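Sourdough Basics, Handout 4: Looking After Your Starter

Welcome back! By now your jar should smell pleasantly sharp, a bit like yoghurt, and that's flour and water doing all the work (I still find this wonderful). A starter is a mix of wild yeast and friendly bacteria. The yeast makes the gas that lifts the dough, and the bacteria make the acids that give it flavour.

Feeding: stir together equal weights of starter, flour and water. For the Lelville loaf we bake in March you will need 500 g of strong white flour, so build up your starter the night before.

Timing: at kitchen temperature a fed starter peaks in about 9 hours. Look for a domed top and plenty of bubbles. Rye speeds things up a lot – do try it!

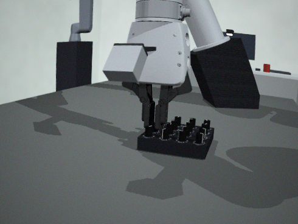
Can I keep my starter in the fridge?
Put it in just after a feed and it will keep happily for a week. Feed it twice at room temperature before you bake.

For next time: bring your jar, a clean tea towel and your baking notes.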